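Jumbo frames pass ping but storage mount stalls over 10G link

Posted in Networking > Switching

Thandeka Jacobs

I have two hosts on a Setemo 18-port switch, 10 gigabit NICs at both ends, MTU set to 9000 on the hosts. A ping between them works at any size I try. The NFS mount comes up, directory listings are fine, then any large read hangs until the client times out. Setting both hosts back to 1500 cures it. The switch is on Chidiac firmware, left at defaults apart from one VLAN. 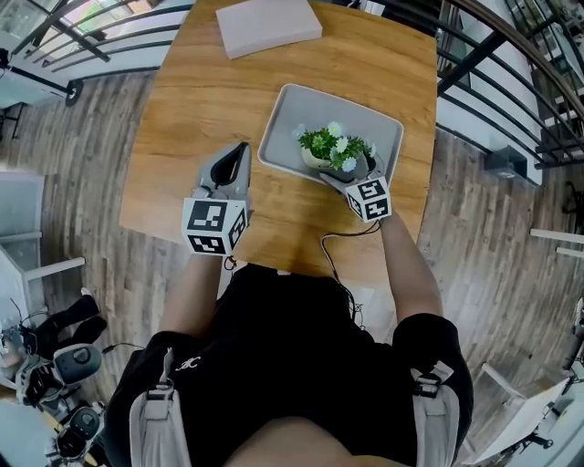 The VLAN is tagged on both ports. Flow control is off. I have swapped the cables and tried other ports with no change. Is there a separate MTU setting on the switch that I have missed?

Birutė Venckus

Your ping is probably being fragmented, so it proves very little. Repeat it with the don't-fragment bit set:

ping -M do -s 8972 (address of other host)

8972 is 9000 less 20 bytes of IP header and 8 of ICMP. If that fails, drop the size until it passes. The switch limit is set per port and counts the whole Ethernet frame, so 9000 on the switch is too small for 9000 on the host. Add 14 for the header, 4 for the VLAN tag and 4 for the checksum, giving 9022. I would set 9216 on both ports and have done with it.

Then look at the oversize counter on the ingress port. Mine had reached 1,056 before I thought to check it.

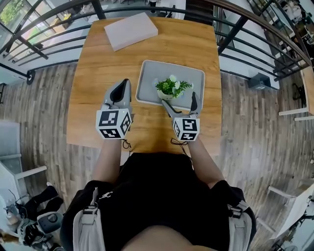 Two hand-held grippers and a plant at a wooden table

Clear the counter before you retest or the old drops will mislead you.

ellside_vetholm

had the same, went back to 1500 everywhere. lost about 4 per cent on big copies, not worth the bother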